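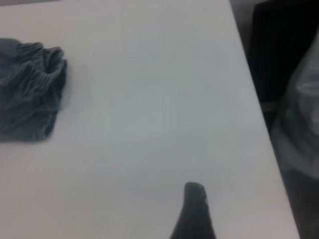
The Gondberg Coin

Posted February 2021

Rate was 422 to the coin when I got up. By the time the kettle went it was 748. I stood there in my socks and thought, ok, I am a person with money now.

I should say how it started. Grarholm is a small country, you can drive across it before lunch if the pass is open. We have the crown, which is paper and has a goat on one side. Prices in crowns went up every month that year and everybody got tired of carrying the stuff. So when the rumor came that the government was going to take the Gondberg coin as real money, for taxes, for bread, for everything, we were ready to believe it. We would have believed a lot less.

The rumor came from the bus. I mean I heard it on the bus. A man in a good coat was telling the driver. His cousin worked in the ministry, second floor, had seen the paper. Not signed yet, but typed. Typed! That was the word that did it for me. You don't type a thing for fun.

I had savings. Two jars and an account at Prajapati, the bank on the corner by the tram stop, the one with the green door. I went in and asked for all of it. The girl at the window was maybe nineteen.

All of it in crowns?

Yes.

What for?

None of your business, I said, and then I told her, because I was happy. She wrote something on the back of her hand. On my way out I saw her putting up the little sign that says the window is closed.

So that's two of us.

You bought the coin on Undach. Everybody did. It was a thing on your phone, orange, with a bell that rang when the rate moved. My sister had shown me how. You put in your crowns and waited and then there was a number, and the number was yours. I bought at 422. Went for a walk. Couldn't walk. Came back and sat down with the phone on my knee and the bell going like a goat in a bad mood.

748.

My sister called. Sell, she said.

Why would I sell? They're making it money. You don't sell money.

You sell some of it.

For what, crowns?

She didn't have a answer for that. She had bought earlier, back in October, a tiny bit, and she'd been careful with it, she is careful with everything. She cuts soap in half. I told her I was going to fix our mother's roof and get the big stove and maybe a car, a used one, I wasn't crazy. She said call me before you do anything. I said I already did the thing.

Then the market. I wanted to see it, I wanted to see people's faces. And it was true, the whole street was different. The egg woman had a piece of cardboard up, GONDBERG OK, written in marker. The shoe man too. The man with the fish had one but he'd spelled it Gonberg. I bought six eggs with it. Took ages. She held her phone up, I held my phone up, we both turned around looking for signal. Finally hers rang and she put the eggs in my hands like she was giving me a baby.

How much did I pay? I don't know. Too small to say out loud, point zero zero something. When I worked it out that night it was the most expensive eggs anyone in my family has ever eaten. But at the time, free. It felt like free.

People were talking to each other. I remember that best. A neighbor who hasn't said hello since the thing with the fence stopped me by the fountain and asked what I got in at. 422, I said. He whistled. He shook my hand, he actually shook it, seven years of not a word and now a handshake. He got in at 700. He said they'd announce it tonight, on the radio, after the weather.

So we all listened to the weather.

Snow on the pass. Wind from the north. Then music, longer than usual. Then a woman from the ministry with a dry voice, reading. You could hear the paper. The ministry was aware of certain reports. The ministry wished to state that no such step had been considered, was being considered, or would be considered. The crown was the money of Grarholm. Citizens were asked to remain calm and not to repeat what they'd heard. Good night.

The bell went before she got to good night.

I'm not going to do it number by number. I watched it the way you watch milk, and then it was all over the stove. I pressed sell. Undach gave me a little wheel going around. I pressed it again. Wheel. Downstairs somebody was shouting at their phone, and across the yard too, all the windows lit up, everyone in there with the same wheel. It went round until after midnight and then it said, sorry, something went wrong, please try again tommorow.

It was at 2 in the morning. I don't mean the hour. I mean the rate, 2. In the morning.

I went to Prajapati when they opened. Not sure why, there was nothing in there with my name on it anymore. Same girl. Her eyes were red. The back of her hand was clean, scrubbed pink.

Did you? I said.

My first pay, she said. You?

All of it.

She nodded. There was a line behind me but neither one of us was in any hurry. She asked if I wanted to keep the account open, it costs nothing if it's empty. I said sure. She stamped a form. It had the goat on it.

My sister came over that night with soup. She hadn't sold either, it came out later, she'd told me to and then sat there with her own thumb over the button and not pressed it. Soap in half and everything. We ate the eggs, boiled, with salt. Six eggs, three each.

The bus driver still tells it. In his version the man in the good coat got off at the airport with one bag. I was on that bus and he got off at the hospital, same stop as me, and he held the door. I think he believed it. I think he had a cousin.

The cardboard sign was up at the egg stall till spring. She'd turned it over and was using the other side for prices. Crowns. They'd gone up again.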